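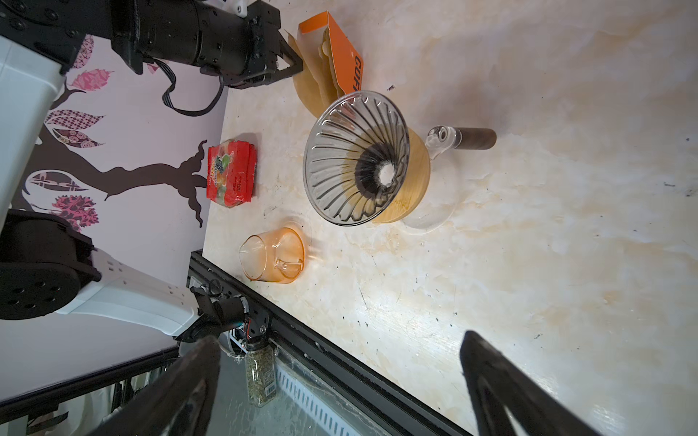 Thursday, and I'm back on the grasp planner, which I had hoped to be finished with by lunch. The trouble is still clear things. Our depth estimate from the wrist view is happy with anything that has some print on it, so the orange filter box on the counter segments cleanly nearly every time, and then the glass server under the dripper comes back as a hole with marble at the bottom of it. The spiral ribs on the dripper help a little (they give the matcher something to hold on to), but the amber pitcher gets cut in two whenever it lies on its side. I spent most of the morning on that pitcher and grew quite fond of it.

Pui-shan Yeh came by with tea and a suggestion, and a good one! She wants Cletent to stop asking for a full surface before it proposes a grasp, and to work from the rim alone when the mask is confident but the depth is poor. I put that in behind a flag, rim_only, and replayed 200 logged attempts through it in Ditach. The old code gave up on 108 of them with "no valid surface." I'll put the new number in when the replay has been through properly, as I stopped it once to fix a sign error in the wrist transform and would like a clean run before I get excited.

The other half of the day went to two arms on one object. Nilari plans each arm separately and then checks them against each other, which is fine when they're far apart and miserable when both sets of fingertips have to be on the same green cup. I've dropped the clearance between fingers to 7 mm once either gripper is in its approach phase, and left it alone everywhere else. Pui-shan would like it to scale with speed, and she is probably right, but I want to see the simple version fail first.

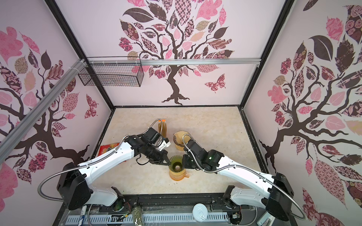

Still to do

Rerun the replay with rim_only on, same seed, and keep the log this time.

Ask Byun whether the planner timeout can go up to 1,000 ms without upsetting the watchdog.

Put the clearance value in the config file. It's hard-coded in two places at the moment, both my doing.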